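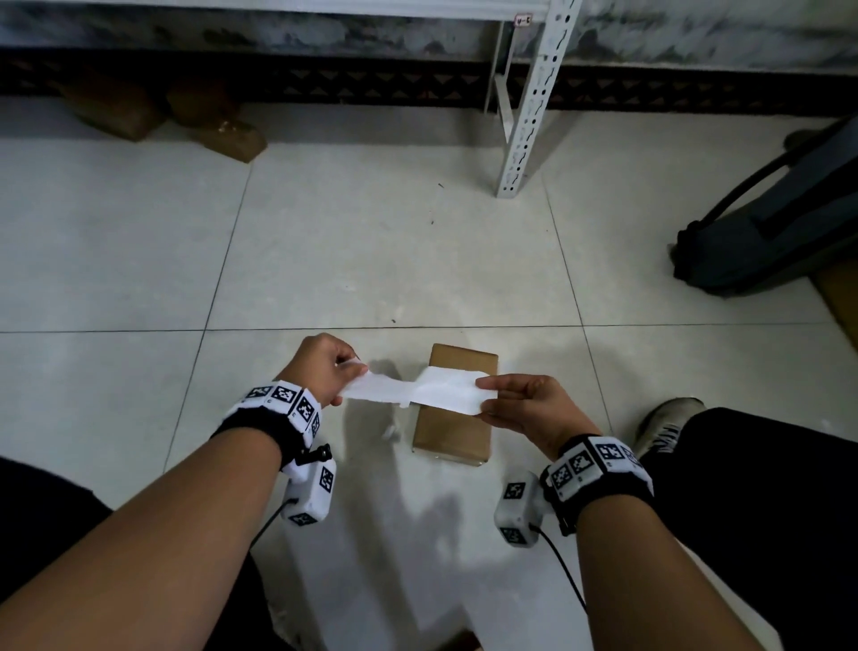

One more strip over the top.

Box 70. She wrote the number on her hand that morning so she wouldnt lose it, and now the hand was too sweaty to read.

Twenty minutes till the van. Kneeling on the tile, knees gone numb. Pull it tight, press, smooth it down with the thumb. The strip creased anyway. They always creased.

Inside – her mother's sugar bowl, wrapped in two dish towels and a page of the Graltach phone book. No note. She'd started one in December and got as far as the weather.

A horn outside. Not the van, too soon for the van.

She tore off another piece, badly, and a scrap went on the floor. Leave it. The new people could sweep, they were getting the good broom.

"Is that the last?" from the stairs.

"Nearly."

She lifted the box and gave it a little shake by her ear. Nothing moved. Then teh faintest clink – the lid, it had to be the lid, she'd forgotten to wrap the lid.

Horn again. Longer.

She looked at the tape. She looked at the door.

"Nearly," she said, and went looking for the scissors.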